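Hazel Alcantara has run the alterations counter at Kitden for five years, and October is when the coats come in. "People pull them out of the closet and the lining is gone," she said. "They knew it in March. They hung it up anyway."

She charges $40 for a sleeve lining and $35 for a zipper, parts included. A full relining costs more, and she quotes it only after turning the coat inside out.

Her brother Otis handles pickups and the books. He said the shop closed 2696 tickets last year, most of them hems. "Hems pay the rent," he said. "Coats are what she likes."

Alcantara learned from Silvana Medeiros, who kept a shop on the same block and made her unpick every seam she was unhappy with. "I did one collar four times. Silvana didn't say much. She handed it back."

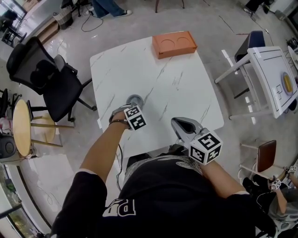
Asked what customers could do themselves, she named buttons. "Sew it back on the day it gets loose. Once it falls off you've lost it, and then I'm matching buttons for an hour." She also tells people to brush wool before storing it and to empty the pockets, which stretch.

She has no plans for a second location. She would like a better steam iron, and a morning or two off before the holidays.

Recent stories
Thảo Doãn on opening a noodle counter
Enache Hardware moves across the street
Where to get knives sharpened
Melaniia Kostiuk retires from the library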